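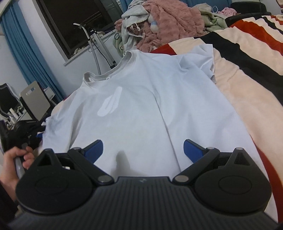 Korletey Household Handling Group, Equipment Planning
Posted May 4, 2020

4. Equipment plan and costs

4.1 What has to be bought

The Irkley project studies how a two-finger gripper can pick up, spread and put away clothing in ordinary homes. Most of the work is done at beds, where there is room to lay a shirt out flat and where people already sort their clean clothes. This section covers the equipment side of the project: what we need to buy, what we can put off, and how we arrived at the amounts.

The first choice was between a second robot arm and a set of hand-held grippers. An arm does the whole job by itself, but it needs a base, a controller, a power supply and a clear floor. Moving one into a bedroom means moving furniture out. A hand-held gripper is carried in by the person who uses it and needs no floor space of its own. It also lets a person do the reaching while the gripper does the grasping, which is the part we want to study. We decided to keep the one arm we already have in the lab for final tests and to spend this year's money on hand-held units.

The budget for the hand-held equipment is $3000. It has to cover the grippers, spare parts, carrying cases, storage drives and the clothing itself. Staff time and travel are paid from another line and are left out here.

4.2 Quotes

We asked two suppliers for quotes on the same parts list. Gundeck quoted for complete units, assembled and checked. Prosico quoted for a kit, with the housings, linkage arms and pivot hardware packed separately and assembly left to the buyer. The kit was cheaper on paper. Once we added bench time and the tools we do not own, the gap was small, and a unit we build ourselves would come without a warranty on the linkage. We took the assembled units. The order, with cases and shipping, came to $1527.

Two conditions in the quote mattered more to us than the price. The first was that finger pads could be ordered separately and in small lots. The second was that pads and linkage parts from one unit would fit any other unit. A group that has several grippers with slightly different parts ends up keeping a separate box of spares for each, and we did not have the budget or the shelf space for that.

4.3 Finger pads and other wear parts

Pads are the main running cost. Cloth is soft, but the pads also meet seams, buttons, zippers and bedding, and a worn pad closes on a thin hem differently from a new one. A pad often has to work right along an edge where the garment and the blanket meet (Figure 4), and a change in its surface there would show up in our results as a change in skill. For that reason the plan replaces pads on a fixed schedule instead of waiting for visible damage. Old pads are bagged with the unit number and kept until the results for that period have been checked.

Figure 4. Hand-held gripper at a bed, with one finger pad against the edge of a white garment.
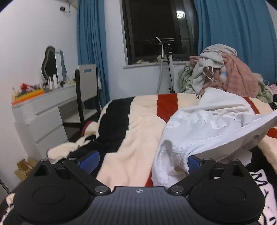 We set aside $700 for wear parts. Pads take the largest share. The rest goes to pivot screws, small fasteners and one spare set of linkage arms. The screws cost very little, but ordering them late would be expensive in another way: a unit with a loose arm cannot be used, and a session planned around it has to be moved. Spare screws will travel in every case.

Pads should be ordered in one color for the whole project. This was not on our first list. A change of color halfway through would make the early and late recordings look different for no useful reason, and a supplier may change stock without telling the buyer. We asked for the color to be written into the order.

4.4 Clothing and rooms

The plan calls for 102 sessions. Each session uses garments, bedding and a room, and only the first of these is a direct cost. White garments are on the list in several forms since they are hard to handle well: folds show up mainly as shading, and the inside of a collar or sleeve can look much like the outside. Darker and patterned pieces are also included. We buy plain clothing in ordinary sizes and wash it between sessions.

No furniture is bought. A bedroom in use has chairs, curtains, a desk and often a pile of other clothes on the bed, and we want all of that to stay where it is. An early draft of the budget had a line for a test bed and a set of plain sheets for the lab. We dropped the line. Striped plush blankets, like the one in these sessions, give the gripper a deep, soft surface under the cloth, and a plain sheet over a bench would have left that problem out. 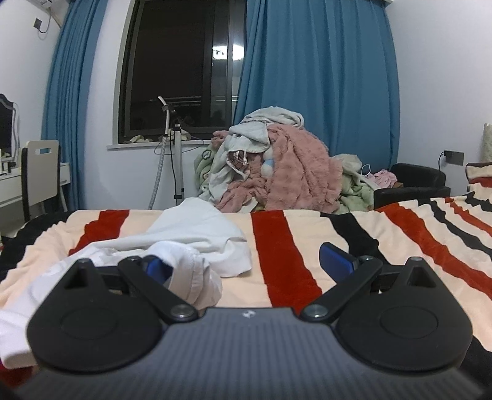 Dropping the test bed also freed enough money for a second set of storage drives. Recordings are copied at the end of each session and the two copies are kept in different buildings. Drives are bought in pairs so that a full pair can be retired together.

4.5 Timing

The grippers and the first lot of pads are ordered now. The second lot is held until August, when we will know how quickly the first has been used up. If use is lower than planned, the balance moves to drives. If it is higher, we will cut back on new garments before we stretch the pad schedule.

What remains after the order and the wear parts covers drives and clothing, with a small reserve. We have not budgeted for a replacement gripper. Loss or serious damage to a unit would have to be met from the reserve and, if that fell short, by running sessions with fewer units until the next budget year. We consider this acceptable for a first year, but a longer project should carry one complete spare.

Filed under: Robotics / Lab Planning and Budgets

Related sections
3. Garment selection and session layout
5. Recording and storage procedure
6. Final tests with the lab arm
Appendix B. Parts list sent to suppliers

Contact the group | © 2020 Korletey Household Handling Group | Back to top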